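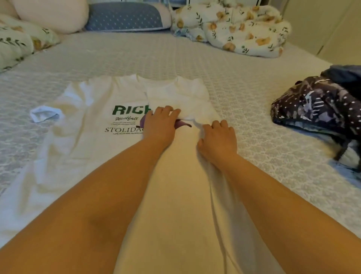

Grivthorpe clothing drive moves to Drorside, needs coats

The September clothing drive is on again, new spot this year. Drop-off is at the old Peltonen shoe store in Drorside, side door, not the front. Front is locked. Hours 10 a.m. to 6 p.m.

Last year brought in 218 bags. Target this time is about 1000 items for families in Grivthorpe and out along the Tronden road. Shirts, pants, sweaters, bedding, kids stuff. Clean and folded please, bags tied. No shoes, no pillows, nothing with a broken zipper.

Organizer Severyn Demchenko said bedding went first last time, gone before lunch. "We had people asking for sheets all afternoon and I had nothing to give them," he said. Twin and full sizes are wanted most. Tape the size on the outside if you know it.

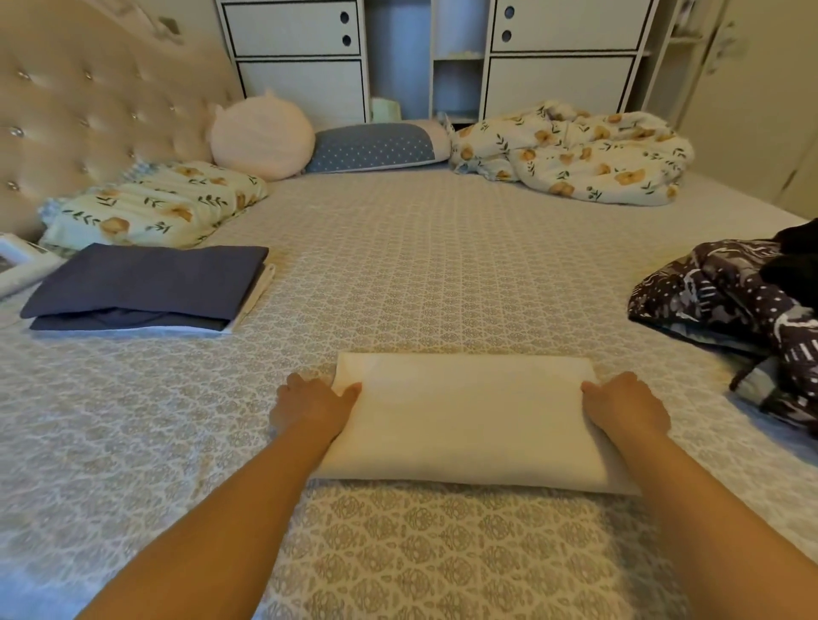 Do sheets have to be in full sets?

Single pieces are fine. Odd pillowcases get matched up at the sorting tables, and anything left over goes in the free bin by the door.

Coats are the other gap. Kids sizes mostly, plus mens large and up. Light jackets OK too, they go on a seperate rack for fall. Check the pockets before you bring them, last year's finds included a house key and a library card that never got claimed.
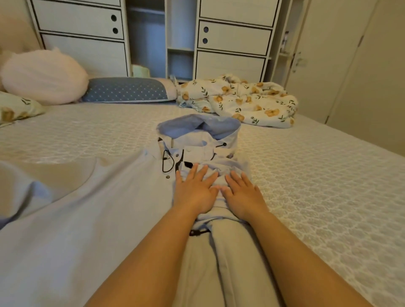

Pickup for families starts the week after drop-off closes. No sign-up, no ID. Limit is 2 coats per person so the racks last.

Parking behind the building only, the street side is torn up for the water main work. Bus riders get off at Peltonen corner and walk back half a block. Rain or shine, its all indoors.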